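The Board That Closes: A Conversation on Folding Chess Sets and the Tables Beneath Them

Published 2024-01-28
132 shares | 14 comments

The games library at the Linilmont Community Center lends chess sets in the same manner as its neighbor down the hall lends books. A member signs for a board, takes it to a table or takes it home, and returns it within three weeks. The collection now stands at 279 sets, most of them folding boards with the pieces stored inside. In the past year they were borrowed 3,254 times.

The curator of the collection has held the post for eleven years and was a cabinetmaker before that. She agreed to discuss the program on the condition that the article concern the sets and the members who use them, and that her name be left out. The conversation took place in the reading room, where the newer tables were installed in August.

Asked why the library favors folding boards when serious players generally prefer a single solid one, the curator was direct. "A solid board is a fine thing if it never has to leave the house," she said. "Ours go out in backpacks and on buses. A board that closes protects its own squares and carries its own pieces. I have had solid boards come back with a corner gone, and there is very little one can do about a corner."

She acknowledged that the hinged board has its weaknesses. The most familiar is the seam. When the two halves are opened flat, the line between them runs across the middle of the playing surface, and any movement in the hinges shows itself there first. Members sometimes report a board as warped when the fault lies with a screw that has worked itself out by half a turn.

"The first thing I do is put it on a flat table and press on each half in turn," she said. "If it rocks, I look at the hinges. If the hinges are sound, I look at the wood. In most cases I never get as far as the wood."

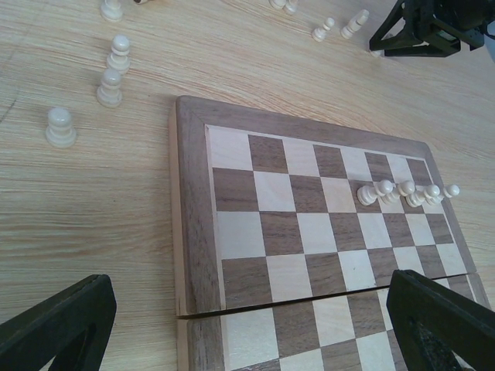 The walnut and maple coloring is the one members request most often. The curator attributes this to habit as much as to taste. Many of them learned on a brown and cream board at a kitchen table, and the combination looks to them like chess itself. She has tried boards in green and in black, and they spend more of the year on the shelf.

Color also has a practical side. Cream pieces can be difficult to pick out against a pale table, and the pawns are the ones left behind. "A king is missed at once," she said. "A pawn may be missed on Thanksgiving, when the family sits down and finds there are only seven." The library keeps a drawer of spare pawns sorted by height and shade, and members are asked to match a replacement against a piece they still have before taking one home.

The drawer was assembled largely from a donation. When the Mendoza Street recreation hall closed, its games cupboard came to Linilmont in a number of cartons, and a part of the contents belonged to no complete set. The curator and two colleagues sorted 2,312 loose pieces over the course of one winter. "We had knights from sets I had never seen before," she said. "One carton contained nothing but bishops. I still have no explanation for the bishops."

On the matter of how a set should be put away, she holds firm views. The pieces go in first by size, with the kings and queens laid flat along the long side and the pawns placed last, in whatever space remains. The board is then closed without force. If the lid resists, a piece is standing where it should be lying, and the set should be opened again. Pressing down on a reluctant lid is the most common cause of damage in the collection, ahead of drops and well ahead of spills.

"People think of the box as something you pour things into," she said. "I ask them to take one minute over it. Children are better at this than adults — they treat it as a second game."

The conversation turned to the tables. Before August, the reading room was furnished with dark tables that had been purchased for another purpose. They were handsome, in the curator's description, but the light in the room is modest in winter, and players complained that the edges of the board disappeared. The center obtained samples from two suppliers, Zirnon and Endoline, and left them in the room for a month so that members could play on both before a decision was made.

The members chose a light wood finish. The curator had expected to argue for it and found that she did not have to. A pale table, she said, sends light back up at the players and makes a walnut border easy to see from any chair. She also prefers a surface with some grain in it, provided that the grain is quiet. A perfectly plain top shows every fingerprint, while a strongly figured one competes with the squares.

"I spent twenty years choosing boards for the figure in them, so it is strange to hear myself ask for less of it," she said. "One or two curves in a tabletop is enough. A player ought to be able to rest his eyes on it between moves."

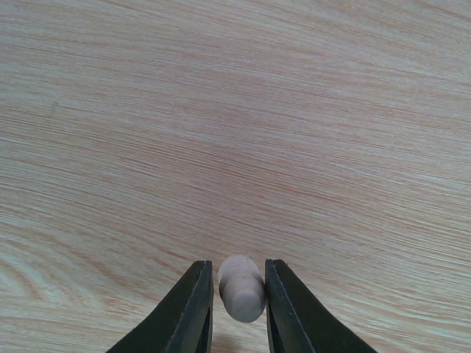
Pale grain on the tabletop, with curved lines at left.

Members may also play without borrowing anything, and many do. A set is kept at the desk for those who wish to sit for half an hour. The library does not run a ladder or publish results. It was asked to do so some years ago and conducted a short trial, after which the beginners stopped coming and the trial was ended. The curator does not regret the attempt, though she was relieved when it was over.

Beginners now make up a large share of the borrowers. The library's advice to them is modest. A first lesson may use only the pawns, placed on their starting squares, with the aim of getting one across to the far side. The remaining pieces are added over the following weeks. Several local teachers have adopted this approach, and the library lends them bags of pawns apart from the sets for that reason.

Care of the wood itself is simpler than most members suppose. The curator recommends a soft dry cloth and advises against furniture polish, which leaves a film that collects dust in the corners of the frame. A slightly damp cloth may be used on a sticky mark, followed at once by a dry one. Sets should be kept away from radiators and should never be left in a car in summer. Light scratches on the border are left alone.

"A member brought one back last spring and apologized for a scratch," she said. "I had put that scratch there myself, with a screwdriver, in my first month. I told her so. I think she was disappointed."

The library intends to add a small number of larger boards this year for members with limited vision, along with pieces that have weighted bases. Funding has been requested, and an answer is expected before the summer program begins. The curator would also like a second drawer for spare parts. Hinges are becoming harder to obtain in the older sizes, and she has begun saving them from boards that are beyond repair.

The games library is open during the regular hours of the center. Borrowing is free to members, and spare pawns are available at the desk on request.

132 shares | 14 comments | Share this article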